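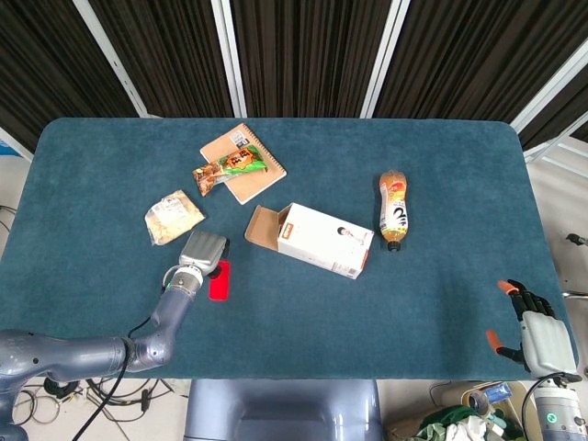
Quinlan Snacking and Attention Group, Department of Psychology

Figure 2. Snack items and a spiral-bound notebook on the felt mat.

3.2 What people wrote down

I should say up front that I love food diaries, so I came into this part of the study hoping they'd do well. We asked students in Fenirville to note every snack they ate for 13 days in October, using a plain notebook and whatever pen they had. They gave us 1056 entries, and I read all of them (twice, on a very long train ride). After tossing the repeats we were left with 1035.

Meals were easy. Snacks were a mess - people wrote "a few crackers" or "some of my roommate's granola" and left it there. Wrapped things like the bar in Figure 2 got named far more often than anything eaten out of a plain bag, and my guess is that a printed name is just easier to copy down. Lucian Stoica, who coded the entries with me, thinks it's more about portion size, and we still argue over it!

Nine of the diarists also told us they snacked less once they had to write it down. I believe them, but we didn't weigh anything, so I can't say by how much. Late-night entries were the shortest of all, often a single word, and we coded those separately in the next section.

Contact: Quinlan Snacking and Attention Group, Fenirville | © Quinlan | Back to top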